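Trelgate 양팔 작업대 세트 (연포장 피킹용)
구매·예산 검토 페이지

홈 > 설비 > 피킹/빈 작업 > Trelgate 양팔 세트
최종 수정 2021년 10월 15일
담당 Ruth Haslam (견적, 납기, 도면 요청 전부 여기로)

급하게 올립니다. 문의가 계속 들어와서 표는 나중에 정리하고 일단 글로. 금액은 전부 부가세 별도.

무엇을 파는지
소형 팔 2대 + 평행 그리퍼 2개 + 제어기 + 케이블 일체. 테이블 위에서 봉지류, 파우치류를 집어서 통에 넣거나 통에서 꺼내는 작업용. 박스 적재용 아님. 무거운 거 드는 용도도 아님. 봉지라면, 스낵, 리필 파우치 정도 생각하시면 됩니다.

기본 구성
- 팔 2대 (좌/우 구분 있음, 주문서에 꼭 표기)
- Cropper 평행 그리퍼 2개, 핑거 기본형 장착 출고
- Fuvura 제어기 1대, 소프트웨어 첫해 사용권 포함
- 전원 및 통신 케이블 한 벌
- 테이블 클램프
- 설치 안내서 (한글판은 11월 발송분부터 동봉, 그 전에는 파일로 드림)

별도 구매
- 작업 테이블. 쓰던 것 쓰셔도 됨. 단 흔들리면 안됨
- 플라스틱 통
- 비상정지 추가 버튼
- 예비 핑거 세트
- 안전 펜스 또는 센서. 현장마다 달라서 견적에 안 넣습니다

가격
월 임대 1,657달러. 최소 계약 7개월. 8개월째부터는 한 달 단위로 연장 가능. 구매 전환도 됩니다, 전환 금액은 남은 기간 보고 따로 산출하니까 메일 주세요. 환율은 청구일 기준. 운송비 별도, 제주 및 도서지역은 추가.

예산 잡으실 때 자주 빠뜨리는 것들
본체 값만 올렸다가 나중에 추경 받으시는 분들이 많아요. 아래는 처음부터 넣으세요.
- 핑거 패드. 소모품입니다. 비닐 포장은 미끄러워서 패드가 닳으면 바로 티가 남
- 시험용 제품 구입비. 집고 놓고 반복하면 포장이 금방 구겨져서 판매용으로 못 돌립니다. 넉넉히
- 전기 공사. 테이블 근처에 접지 콘센트 없으면 이게 의외로 큽니다
- 조명과 블라인드. 광택 비닐 반사 때문에. 창가 자리면 거의 필수
- 담당자 교육 시간. 이틀은 비워두셔야 함
- 철거와 반납 운송비 (임대인 경우)

테이블 위 작업 모습
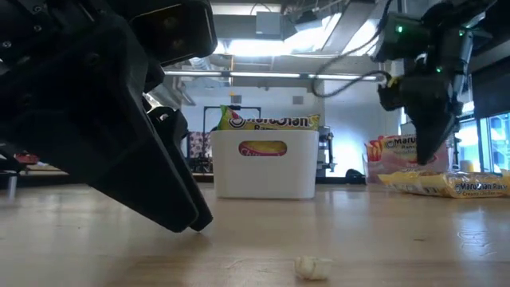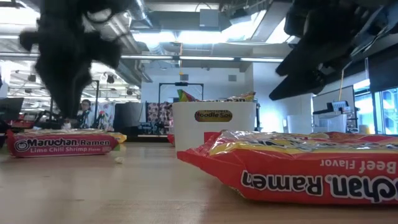

봉지라면과 흰색 플라스틱 통, 그리퍼 두 개로 하는 테이블 작업. 두 장 모두 같은 장소.

통 고르는 법
사진처럼 앞면에 타원형 손잡이 구멍 있는 통 많이들 쓰십니다. 써도 됩니다. 대신 통 높이보다 봉지가 길면 위로 삐져나오는데 그게 꼭 나쁜 건 아니고 오히려 꺼낼 때는 집을 데가 생겨서 편함. 넣는 작업이면 얘기가 다르고요. 입구는 봉지 폭보다 넓게. 가벼운 통은 그리퍼에 걸리면 밀리니까 바닥에 미끄럼 방지 테이프 붙이세요. 투명 통은 카메라 쓰실 거면 비추천.

제품별 메모
봉지라면: 기본 핑거로 시작. 눕혀 놓은 것은 끝단 주름 부분을 잡는 쪽이 수월. 세워 놓은 것은 위에서 바로. 맛별로 포장 색이 달라서 색 기준 분류 시험하기도 좋습니다. 뒤집힌 봉지는 글자 인식이 따로 놀 수 있으니 학습 때 섞어 넣을것.
스낵: 공기 빵빵한 건 집는 힘을 낮춰야 함. 터집니다.
리필 파우치: 액체는 무게 쏠림. 반드시 사전 상담.
유리병, 캔: 안 됩니다. 문의 많은데 안 돼요.

설치 자리
테이블 안쪽과 양옆으로 팔 도는 공간 필요. 사람 지나다니는 통로에 붙이지 마세요. 케이블이 팔 움직임 따라 크게 휘기 때문에 주변에 걸릴 물건 치워두실 것. 천장 낮은 방은 치수 먼저 보내주세요. 창문 방향도 같이 적어주시면 조명 위치까지 봐드립니다.
테이블 상판은 나무도 괜찮아요. 유광이면 반사 때문에 무광 매트 한 장 까시는 걸 추천. 매트는 사은품 아님, 별도 구매임.

납기
재고 있으면 발주 후 2주. 없으면 8주까지 봅니다. 11월은 연말 예산 소진 물량이 몰려서 늦어질수 있음. 연내 검수 필요하신 곳은 발주서에 검수 마감일 적어주세요. 안 적으면 순서대로 나갑니다.

Dranda 구형 쓰시는 분들
제어기는 호환 안됩니다. 클램프와 테이블은 그대로 사용 가능. 핑거는 구멍 간격이 달라서 어댑터 필요한데 지금 품절, 입고되면 이 페이지에 올림. 구형 반납 보상은 상태 보고 결정. 사진 말고 실물로만 평가합니다.

보증
팔과 제어기 1년. 핑거, 패드, 케이블은 초기 불량만. 임의로 핑거 깎아서 쓰신 경우 그리퍼 보증 빠집니다. 깎고 싶으면 예비 핑거 사서 깎으세요 제발.

견적 요청하실 때 적어주실 것
1. 제품 종류와 포장 크기, 무게
2. 넣는 작업인지 꺼내는 작업인지
3. 통 안쪽 치수
4. 테이블 치수, 고정 여부
5. 임대/구매
6. 희망 설치일
7. 세금계산서 받으실 곳

이거 빠지면 되묻느라 하루씩 더 걸립니다. 방문 상담은 예약제, 샘플 가져오시면 그 자리에서 집어봅니다. 샘플은 종류별로 여러 봉지 부탁드려요. 돌려드리긴 하는데 구겨져 있을 수 있음.

제안서용 사양서는 견적서와 같이 보내드립니다. 따로 필요하면 메일 제목에 "Trelgate 사양서"라고만 써주세요.

관련 품목: Cropper 예비 핑거 세트 / Fuvura 사용권 연장 / 테이블 클램프 (단품)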